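Home Shop Repairs FAQ Contact

Frequently asked questions

Gastska sells trays, small boxes and desk organizers, and repairs the ones people already own. The answers below cover most of what comes in by email. Last updated 2026-07-24.

ORDERS AND SHIPPING

How long does an order take?
Stock items leave the workshop within three working days. Anything made to size takes four to six weeks. If you order in May, add a week, as we close for part of the month to service the saws.

Do you ship outside the United States?
Only to Canada at the moment. Duties are paid by the buyer on delivery.

Can I change an order after I pay?
Yes, until you get the shipping email. Reply to your order confirmation and say what you want changed. For made-to-size work we can change the finish up to the day it is applied – the dimensions are fixed once the wood is cut.

What does shipping cost?
Orders over $300 ship free. Below that, the cost is worked out at checkout from weight and zip code. Large trays go in a double box and are charged as one parcel.

CHOOSING A TRAY

What is the difference between the Ereck and the Fleury?
The Ereck is square with a low rim. The Fleury is longer, has cut-out handles and is meant for carrying. Both come in oak or ash. The Ereck can be ordered with a dark base, the Fleury only in a single color.

How much weight can a tray hold?
Resting on a table, more than you are likely to put on it. For carrying, keep the Fleury under 15 pounds. The Ereck has no handles and we don't recommend carrying hot drinks on it.

Is the finish safe for food?
Yes, once cured. We use a hardening oil that needs 30 days before food touches it directly, and every tray has had that time before we ship it. If you re-oil at home you will need to wait again. Fruit with the peel on can go back sooner.

Can I use a tray outdoors?
For an afternoon, yes. Don't leave it out overnight. Dew gets into the corner joints and they open up after a few months.

CARE

How do I clean it?
Wipe with a damp cloth and dry it right away. A drop of dish soap is fine. Do not soak it or put it in the dishwasher. Dishwasher damage is the most common repair we see and it is not covered by the warranty.

There is a white ring on my tray. What now?
Leave it alone for two days – many rings fade by themselves. If it is still there, rub lightly along the grain with a fine pad and a little oil, then wipe off the extra. Deep rings need sanding, and we can do that for you.

How often should I oil it?
Twice a year for a tray in daily use. Once a year is enough for one that holds keys or mail. Small square trays with a darker inside should be oiled on the frame first and the base second, with a separate cloth for each.

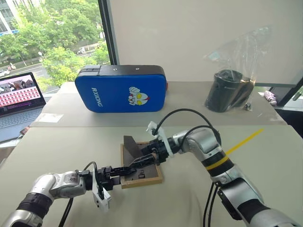

REPAIRS AND RETURNS

Do you repair trays from other makers?
Usually. Send us photos of the damage and the underside before you mail anything. We can't repair molded or veneered trays.

What does a repair cost?
Regluing one corner is $28. Sanding and refinishing a small tray is $45. We send a quote first and don't start until you accept it.

What is your return policy?
Stock items can come back within 30 days, unused, in the original box. Made-to-size pieces can't be returned unless there is a fault.

Will you bring back the Jarnia?
No plans for it. We made 438 of them and the mold for the brass feet is worn out. We still keep spare feet for existing owners, and they cost $6 each plus postage.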